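Paraschiva Filip will see you between hearings, if you bring your own tea. She runs the Vullis tenants' law clinic from a room above a key cutter's, and took on 196 cases last year with one part-time colleague and a printer she describes as "hostile".

Most were about deposits. "People think law is murder trials," she says. "It's mould. I have read about 3,000 letters on mould."

She came to it late, after years drafting contracts at Rultalell. The pay was better there. "So were the biscuits," she admits - and for a moment looks as though she might go back. 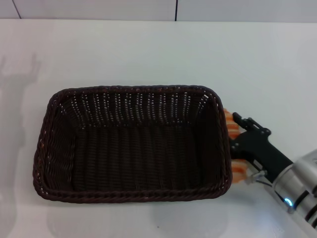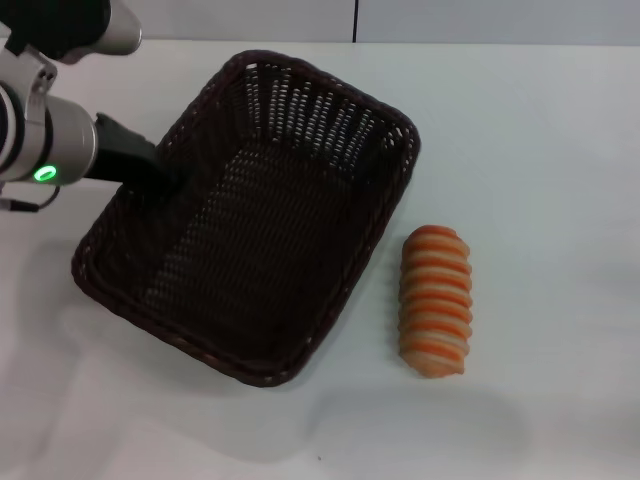
Dark wicker basket on a white table, in both pictures.

Her colleague, Domnica Stoica, handles the court forms. In January a landlord sent them a 50-page reply to a one-line question about a boiler. Stoica read all of it. "Page 31 was a recipe," she says. "I put it in the bundle."

Did they win? Filip looks at the ceiling. "We settled. He fixed the boiler and I signed something saying he had always meant to."

She has a hearing at two and can't find her other shoe. The clinic takes new cases in the mornings, no appointment needed.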